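Fimbridge Listing Manager: Agent Guide
Section 4. Adding a new listing

Read this section before you post a property for the first time. You need an active Fimbridge account and the signed listing agreement. Rentals are covered in Section 6.

Photos and renderings can be loaded before or after the property details. 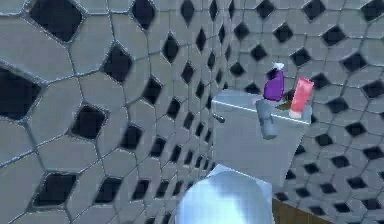
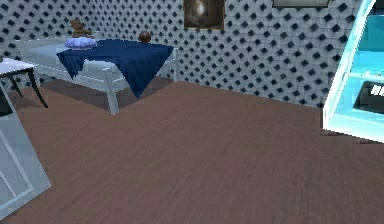
4.1 Entering the property

1. Sign in and choose Listings, then New.
2. Type the street address. Pick the match from the drop-down list. If there is no match, choose Enter by Hand and fill in the parcel number.
3. Select the property type. This cannot be changed after you publish.
4. Enter the asking price in whole dollars, with no commas.
5. Fill in bedrooms, bathrooms and floor area. Count only finished rooms.
6. Write the description. Do not put phone numbers or web links in this box.
7. Click Save Draft.

Note: Drafts are kept for 21 days. Opening a draft does not restart the clock, but saving it does.

4.2 Setting the service area

1. Open the Area tab.
2. Choose a district. Agents in the Cludenberg office should choose Cludenberg North or Cludenberg South. The general Cludenberg entry is for commercial property only.
3. Check the pin on the map and drag it if it is on the wrong lot.

4.3 Publishing

1. Click Preview and read every field.
2. Attach the signed agreement as a PDF.
3. Click Publish. The listing goes live within 2 hours.

Caution: Once a listing is live, any price change is sent by email to every buyer who saved it. Check the figure first.

If you see error 3909, the agreement is missing a signature page. Attach the full file and publish again.

To take a listing down, see Section 5.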